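Stakis Wrap Library opens its doors for a second season

For immediate release, September

I've never written a press release before, so bear with me. I run the Stakis Wrap Library, and on the first Thursday after the schools go back we're opening again for our second season, in a bigger room and with a lot more shelving. If you've ever stood in a card shop at ten to six paying silly money for a bag that'll be used for four minutes, this one's for you.

The idea is simple enough. You come in, you choose a gift bag or a box or a length of cloth, you take it home, you give your present. Then the bag comes back to us, either from you or from whoever you gave it to, and it goes out again to somebody else. It costs nothing to borrow. We ask for a one-off joining fee of £4, and that's it for the year.

I started it last autumn with a suitcase of bags I'd been hoarding under the stairs (my mother did the same, and hers were ironed). I put a note up in the launderette and expected a few neighbours to be polite about it. By Christmas we had 64 members and I'd had to buy a second suitcase. One bag, a big green one with a rope handle, went out to 7 different households before the bottom finally gave up, and I was properly sad to see it go in the recycling!

So what's new this season? Well, mostly the room. We've moved out of my front hall, which my family are thrilled about, and into the old stockroom behind Gunawardena, the fabric shop on the corner of the market. You get in through the yard, past the bins, and there's a blue door with a bell on it. Please do ring it, I'm often at the back with the radio on. The shop has been incredibly good to us, and it's also giving us its end-of-roll remnants, so there's going to be a proper cloth section for the first time. Cottons mainly, a bit of linen, and one very loud piece of orange something that I'm keeping an eye on.

Cloth takes a bit of getting used to if you've only ever wrapped in paper. You want a square, and you want it bigger than you think. Put the present in the middle on the diagonal, bring two opposite corners over, tuck, and then tie the other two on top. For bottles you stand the thing up and twist. I'll be showing people how from half past six on opening night, with tea, and you can practise on a shoebox until you're happy with it.

We've got a new catalogue as well. Last year it was an exercise book, and my handwriting isn't what it was. This year everything's in Nulo, which is a little lending system a member set up for us over the summer. Every bag gets a number on a tag inside the handle, and you can look on your phone to see what's in before you walk over. You can reserve for up to a fortnight ahead. If you don't have a phone, or don't want to use it, come in and have a rummage, which is how I'd do it anyway.

Boxes are coming from Tunen, the hat people on the industrial estate, who were throwing out their slightly dented ones. A dented hatbox is still a lovely thing to be handed. They've promised us over 37 to begin with and I've only got shelf space for about half of those, so if anybody has a dry garage, please shout.

A few people have asked me what counts as a good bag for the library, since we do take donations. Sturdy handles are the main thing. I also like a pattern that doesn't tie you to one occasion, so dots, stripes, flowers, soft colours, anything that'd do for a new baby in March and a retirement in June. Bags with "Happy 40th" on them are harder to place, though we do have one and it's booked twice already. Glitter I'd rather not, thank you. It gets into everything and the hoover's never forgiven me.

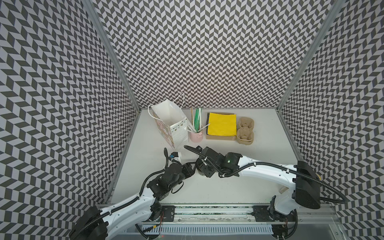
Creases don't matter much. You can get most of them out by opening the bag flat, laying a tea towel over it and going across with a cool iron, no steam. Do a test on the base first, because some of the shiny ones go tacky and then you've got a mess on your ironing board as well as no bag. Torn corners we mend from the inside with paper tape. Handles we replace with ribbon or cord, and if you've got any odd lengths of either sitting in a drawer we'd be very glad of them.

We can't take bags that have had food in, or anything that's been in a damp shed. Sorry to be firm on that! One musty bag can make a whole shelf smell, and I spent most of last February finding that out.

Returns are easy. There's a crate just inside the yard gate and you can drop things in there at any hour, folded if you can manage it. If your present is going off in the post to Aberdeen and you know you won't see the bag again, just tell us when you borrow it and bring in another one when you can. We don't do fines. I did think about it and then decided I'd be hopeless at collecting them.

Opening night is from six until eight, and after that we'll be there every Thursday at the same time right through to Easter. In December I'll open on Saturday mornings too, if I can find somebody to share them with. Children are welcome and there'll be a table for making gift tags out of old birthday cards, so bring your old cards along and scissors if you've got a decent pair, as ours are terrible.

If you write for a local paper or put together a parish newsletter, please use as much or as little of this as you like. I'm happy to talk on the phone most afternoons, or you can come round to the stockroom and I'll put the kettle on. Ask for the Wrap Library in the fabric shop and they'll send you through to the yard.

Ends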